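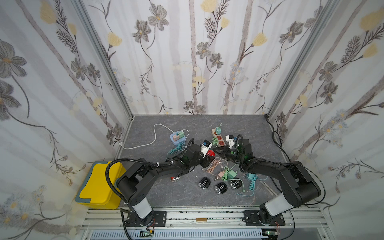
Big news from me this month – Skelline, my little home styling shop in Ilville, is putting out its first full wallpaper and surface collection in September! I've been hanging paper in other people's hallways for years, and I always came home wishing the patterns were softer. So the new line leans into quiet botanicals, the sort of thing with gray flowers with yellow centers, pale birch-like stripes and feathery dark ferns on a white background. It's calm, it's a bit old-fashioned, and it goes with nearly every sofa I've ever met.

What's in the collection

There are 26 designs in all, printed for us by Caldeira, and you can order any of them by the roll or as a cut sample. I'm starting with 3498 rolls in stock (my garage is very full). If you only want to do one wall, go for it, but I'd love to see more people wrap a small room on all sides. A powder room or a reading nook is perfect for that.

I get asked all the time what to put on the floor with a floral wall. My answer is gray marble pattern, with just a little white veining, and then stop. Let the flowers do the talking.
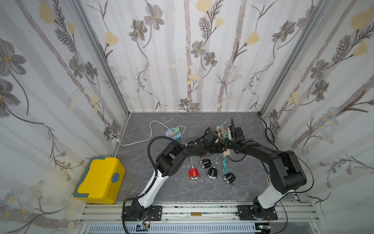 Stone looks for counters and floors

The other half of the launch is a range of marble-look surfaces from Stedier. I've paired a dark gray with white and rust-orange veining against a cream and white with soft gray and golden-tan patches, and wow, do those two get along. Try the dark one low down and the pale one going up the wall – it warms up a kitchen corner like you wouldn't believe. Small touches of color look great on it too, and a dusty peach is my current favorite.

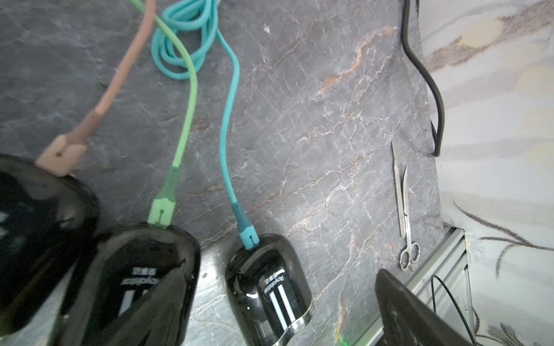
Where to see it

The showroom is at 132 Mill Lane in Ilville and opens at 10 a.m. Come by, bring a cushion or a paint chip, and I'll help you match it. Sample packs are free while they last, and I've packed 2264 of them, so please take one for a friend. Press visits are welcome any morning in September – just call the shop first so I can put the coffee on.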